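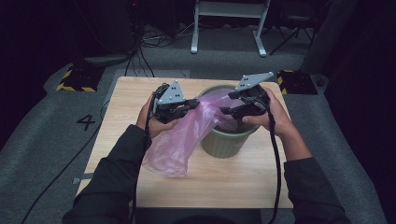
Anhang 1: Platz 4, Aufgabe "Müllbeutel einsetzen", beide Greifer am Beutelrand

Ticket: Handgreifer, Kabelführung und Abbruchregel bei Beutelaufgabe
Projekt: Zarell
Standort: Plellbridge
Priorität: mittel
Status: in Bearbeitung
Erstellt: 5. April 2025

Problem
Beutelaufgabe läuft nicht nach Arbeitsanweisung. Beim Rüberziehen über den Eimer kommt das rechte Kabel in die Schlaufe, Bediener zieht dann mit dem Unterarm nach. Folge: Ruck in der Trajektorie, Prüfskript von Totby markiert die Episode als Sprung. Seit März gehäuft, vorher kaum.

Soll laut Anweisung (Stand März)
- Kabel hinter der Hand nach unten, zur Bedienerseite weg
- keine Schlaufe neben dem Handgelenk
- Beutel nur mit den Greiferbacken anfassen, Finger bleiben am Griff
- Eimer steht frei auf dem Tisch, wird nicht festgehalten
- Bodenkabel nicht im Trittbereich

Ist
Links ok, Kabel fällt hinter der Hand runter und über die Tischvorderseite. Rechts Schlaufe an der Hand vorbei, siehe Anhang. Links neben dem Tisch liegt außerdem ein langes schwarzes Kabel quer auf dem Teppich. Bitte mit aufnehmen, ist laut Regel nicht zulässig, auch wenn da selten wer läuft.

Schon probiert
Greifer neu gestartet, keine Änderung. Anderes Kabel rechts, gleiche Länge, gleiches Bild. Kabel mit Klett am Ärmel: Schlaufe weg, aber Bediener kommt beim Drehen nicht mehr rum. Wieder ab. Klett am Ärmel bitte NICHT nachmachen, steht so auch nicht in der Freigabe.

Nachtrag
Abtastung verringert auf 300 ms Fenster, Sprünge werden trotzdem erkannt. Liegt also nicht am Filter. Filter zurückgestellt.

Frage an Urban
Abbruchregel ist unklar. In Abschnitt 2 steht "Abbruch bei Kabelkontakt", in Abschnitt 3 nur "Episode kennzeichnen". Was gilt? Bei Beuteln ist das ein Unterschied, dünne Folie, einmal verknickt fängt man eh neu an. Bis zur Antwort machen wir Abbruch und legen neuen Beutel ein. Bitte schriftlich ins Ticket, nicht per Zuruf.

Offen
- Kabelabgang rechts prüfen, evtl. Halter an der Tischkante
- Bodenkabel verlegen oder abdeken
- Anweisung Abschnitt 2 und 3 angleichen
- markierte Episoden von Platz 4 nochmal sichten, nicht löschen bevor Urban geantwortet hat

Wiedervorlage nach Rückmeldung Urban.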